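Drovgate Community Help > Home and Household > Kitchen and Tableware

Removing gray utensil marks from white glazed bowls without damaging the glaze
Posted by Milagros Zúñiga, 13/05/2020
Viewed 1,574 times

I am responsible for the tableware used in the dining room of a small residential study center. We hold 54 white ceramic bowls, purchased in a single order, together with a smaller number of cups. The bowls are used daily and are washed in a commercial dishwasher on the standard program.

Over the past year, most of the bowls have developed thin gray lines on the inside surface. The lines do not come off in the dishwasher, and they do not respond to ordinary dish soap and a sponge. They cannot be felt with a fingernail. Several residents have assumed that the bowls are cracked and have declined to use them.

I would be grateful for advice on the following points. Are these marks scratches in the glaze, or something left on top of it? Is there a method of removal that is suitable for items in contact with food? Should the bowls be withdrawn from service in the meantime? I would prefer to avoid replacing the full set, as the budget for the current year has already been assigned.

Sigrún Ketilsson
Accepted by the original poster

The marks you describe are in all likelihood metal transfer. A spoon or fork made of stainless steel is softer than a well-fired glaze, and a small amount of metal is left behind each time it is dragged across the surface. The fact that the lines cannot be felt supports this reading. A true scratch will usually catch a fingernail, and it will remain visible after cleaning.

The following procedure is recommended.

Wash and dry the bowl. Place a small amount of powdered cleanser containing oxalic acid in the bowl and add enough water to form a paste. Wear gloves. Leave the paste in place for one minute, then rub gently with a soft damp cloth, working along the line of each mark. Rinse thoroughly, wash with dish soap, and rinse again before the bowl is returned to use. The directions on the container take priority over anything written on this page, and the product must never be mixed with bleach.

Baking soda paste is a milder option and is often sufficient for recent marks. It requires more rubbing and more patience.

Steel wool, scouring pads and coarse powders should not be used. They dull the glaze, and a dull glaze picks up metal much faster. Bowls with gold or platinum trim, or with decoration applied over the glaze, should not be treated by this method at all.

Marked bowls need not be withdrawn. Any bowl that has a chip, a crack, or a rough patch on the eating surface should be.

When checking the results, place the bowl on a plain, pale surface under even light. Fine gray lines are easily missed against a patterned cloth. 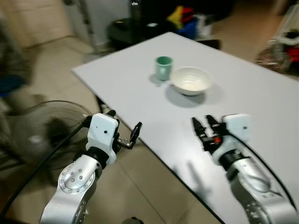

Pale green cup and white ceramic bowl on a white table.

With regard to prevention, bowls should be stacked with a paper or cloth divider, and new flatware should be washed several times before first use. Cheaper flatware tends to leave heavier marks. It would be worth checking whether the problem began when your forks and spoons were last replaced.

Mohsin Hayat

Toothpaste works. We did two bowls that way in January and they came out fine. Use the plain white kind and not the gel.

Nantana Chaimongkol

I concur with the first reply in general terms. I would add that the whole set should not be treated before one bowl has been tested and passed through the dishwasher 2 times. In our own case the cleanser removed the marks fully, but a faint haze appeared on an older line of bowls whose glaze was already worn. Those pieces were later moved to use as plant saucers.

I would not recommend toothpaste for a set of this size. It is slow, the abrasive content differs from one brand to another, and the mint odor remained in our bowls through several washes. Kindly report which method was adopted, as we have a further batch of soup plates awaiting treatment.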